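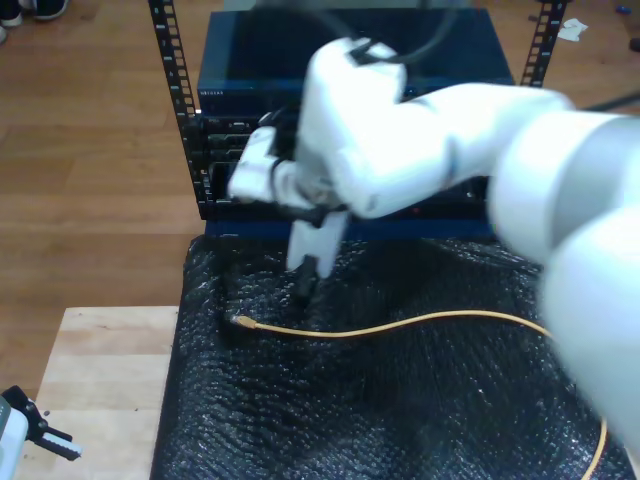

첨부 1. 랙 앞 작업면과 노란색-주황색 케이블

문의 번호 427
제목: 스위치 교체 후 연결이 자주 끊어집니다
작성자: Annunziata Orlandini (Stirkside 2층 장비실)
상태: 진행 중

오전 9:34
안녕하세요. 지난달에 랙의 네트워크 스위치를 교체했습니다. 그 후 7번 포트의 연결이 하루에 여러 번 끊어집니다. 끊어지는 시간은 짧지만, Endano 백업이 매번 처음부터 다시 시작되어서 곤란합니다. 스위치의 전원을 껐다가 켰는데 결과는 같았습니다. 첨부 사진에서 검은색 에어캡 위에 있는 가는 케이블이 7번 포트에 사용하던 것입니다. 지금은 뽑아 두었습니다. 스위치는 남색이고, 다른 장비들보다 위에 있습니다.

오전 10:20, Tullio Amato (지원 담당)
자세한 설명 감사합니다. 두 가지를 확인해 주시기 바랍니다.
1) 같은 케이블을 다른 포트에 연결했을 때도 끊어지는지
2) 7번 포트에 다른 케이블을 연결하면 어떻게 되는지
그리고 랙 아래쪽에 빨간색 표시등이 하나 보입니다. 어느 장비의 것인지 알려 주십시오.

오후 1:15, Annunziata Orlandini
확인했습니다.
1) 11번 포트에 연결했더니 20분 안에 두 번 끊어졌습니다.
2) 7번 포트에 새 케이블을 연결한 후에는 아직 끊어지지 않았습니다.
빨간색 표시등은 예비 전원 장치의 것입니다. 설명서를 읽어 보니 대기 상태라는 뜻이라고 합니다. 제가 잘못 이해했다면 말씀해 주십시오.

오후 1:50, Tullio Amato
맞게 이해하셨습니다. 포트보다 케이블 쪽의 문제로 보입니다. 그 케이블은 다시 사용하지 마시고, 커넥터 가까운 곳에 꼬리표를 붙여 따로 보관해 주십시오. 로그에는 오류 356건이 있는데 모두 케이블 교체 전의 기록입니다. 카운터를 0으로 바꾸어 놓았습니다.

오후 4:40, Annunziata Orlandini
꼬리표를 붙였습니다. 오후에는 연결이 한 번도 끊어지지 않았습니다. 같은 때에 구입한 케이블이 다른 랙에도 있어서 조금 걱정이 됩니다. 내일 오전에 Cosimo Donati 씨와 같이 검사하고 결과를 이 문의에 적겠습니다. 그때까지 문의를 닫지 말아 주시면 감사하겠습니다.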